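The Lid Comes Last

On the long decline, and stubborn survival, of the small round container

Every kitchen has the drawer. Mine is the second one down, left of the stove, and it opens four inches before something inside stands up and objects. The something is a lid. It has been a different lid each time, and in eleven years of living here I have yet to see one of them meet its container.

I bring this up because I have spent much of the spring reading about small tubs, and I can report that the people who make them are aware of the problem and do not consider it theirs. The trade catalog from Ornent, which supplies pots and jars to anyone who wants to put ointment or paprika in one, runs to 326 pages. Containers take up the front. Lids are at the back and are sold separately, in bags of 30, like hot dog buns.

The catalog offers them in 114 colors, and here I began to lose my footing. I had assumed a lid was white unless somebody had a reason. But red outsells everything else by a wide margin, according to the woman who answered the phone, and has done so for as long as she has been answering it. People put red on whatever they are afraid of losing. They then lose it, but they can describe it very clearly to the rest of the household.

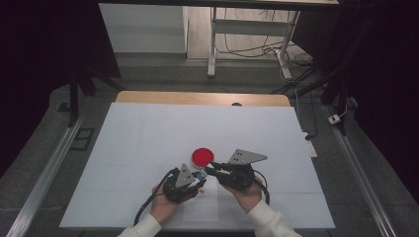 Page 30

On a white tabletop, a red lid has no competition. Glossy ones do particularly well, picking up a bit of light from overhead and looking more expensive than whatever is underneath. The base, white or see-through or somewhere in between, is happy to disappear. I own several of these and could not tell you what the bottoms look like without getting up.

What goes in them is a sore subject. At Gosmont, the secondhand market where I buy most of my containers and all of my regrets, a dealer will sell you a shoebox of mixed tubs for 4 dollars, contents included. My last box held upholstery tacks, one earring, a great deal of rice, and a powder I took outside. The Zürcher tins on the next table, which have hinges and therefore cannot be separated from their own tops, cost several times as much. I held one for a while. It felt smug.

Valholm, the storage shop out by the highway, takes the opposite view and wants everything you own in the same square box, stacked. I tried it for a month. The boxes stacked beautifully, and I could not find the cumin until May.

So I have gone back to round. Round ones roll, they waste the corners of a shelf, and they refuse to sit in a row with any dignity. But a round lid goes on whichever way you happen to be holding it, a kindness at six in the morning. My current system is to keep each tub closed at all times, full or empty — a marriage, basically, with a snap fit.

The drawer remains as it was. I put the loose lids back last night and leaned on it until it shut.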